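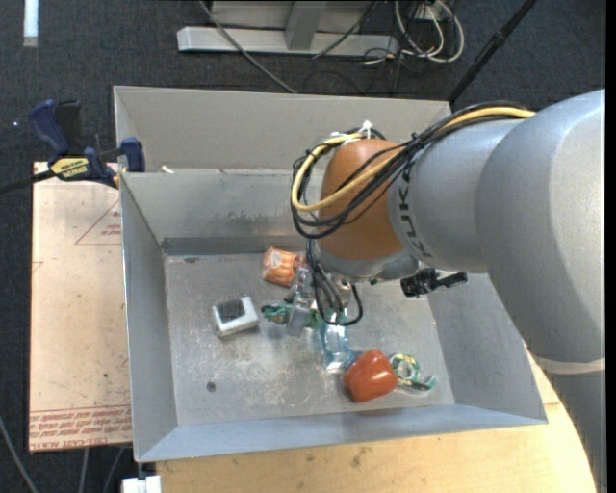

Speaker notes – "What to do with the mixed tray"
Evening for parents and playroom helpers, 22 minutes and then questions

Start when the door is closed. Thank Lizelle Matlala for the tea and for lending the hall. Say my name slowly, people never catch it the first time.

Opening. Ask the room: who has at home one box where everything goes in the end? Wait for hands. In our playroom at Turley we had four such boxes. When the children went home, we pushed all small things into them, and the floor was clean. But in the morning no child wanted to play from these boxes. They turned them over and walked away.

Part one, what is in a mixed tray. Toy food, rings, soft things, small plastic pieces which belong to a set we don't have anymore. Something from the cleaning cupboard comes in also, a sponge or a board eraser. Say that this is normal. A tray like this is the result of a tired adult at five in the afternoon, and I am often this adult.

Part two, the counting. Last October Gerrit Motaung and I emptied all the boxes on a sheet and counted 684 pieces. Pause here. Of these, 120 were single pieces without a set. It took us one long evening – bring soup if you try it.

Part three, how we sort now. We use shallow trays with low sides, so a small child can see the bottom. One kind of thing in each tray. Toy vegetables go with the play kitchen. Rings and things with hooks hang on the pegs. Soft things go in a cloth bag, and the bag is washed every month. For the single pieces there is one tray only, and when it is full we choose what to give away.

(If time is short, skip the next paragraph.)

Tell about the labels from Tshabalala's shop. We wrote words first, and the small ones could not read them. Then we glued drawings. The drawing of the pepper looked like an apple and we had apples and peppers together until spring.

Part four, with the children. Tidying takes us around 90 seconds for one tray if two children do it. Three children is already an argument. Let them pick the tray themselves.

Questions I expect: what about broken toys, who buys the trays, what to do with a grandmother who brings more.

Sheets for taking home are on the table by the window. Please put the chairs back against the wall.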